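Printmaking and Protest - notes for session 6
Tutor: Siwan Penry

Welcome back, everyone. Last time we looked at how a poster gets its point across from the far side of a street, and I promised we'd come on to the people who made them, so do bring your sketchbooks and any questions left over from the reading.

We'll begin with the Gronow workshop, a small screenprinting group who worked out of two rooms above a bakery and gave nearly everything away. They kept to two colours, usually red and black, partly to save money and partly (I think) because they liked how it looked! A normal run was 100 sheets, of which 56 survive from the rent strike series.

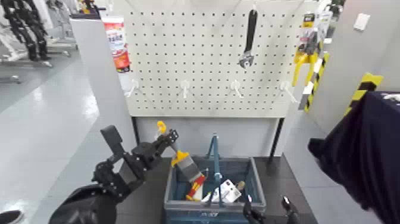

Adjustable wrench and empty hooks on a white pegboard.

Look closely at the lettering when I pass the copies round. It was cut by hand, and you'll find the same wobbly R turning up again and again - once you've spotted it you can pick out a Gronow sheet from across the room.

Our second printmaker is Neusa Honorato, who came to posters from sign painting and never quite lost the habit of the big, friendly capital letter. Her August set for the dockers is the one to know.

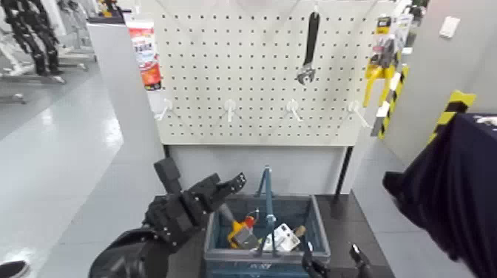 She drew it in a single weekend and pasted up 60 copies herself, and most were gone by the Monday, some torn down and some taken home.

For next time, please choose one poster and write a page on who it was speaking to. Rough notes are fine - I'd much sooner have your own thoughts than a polished essay.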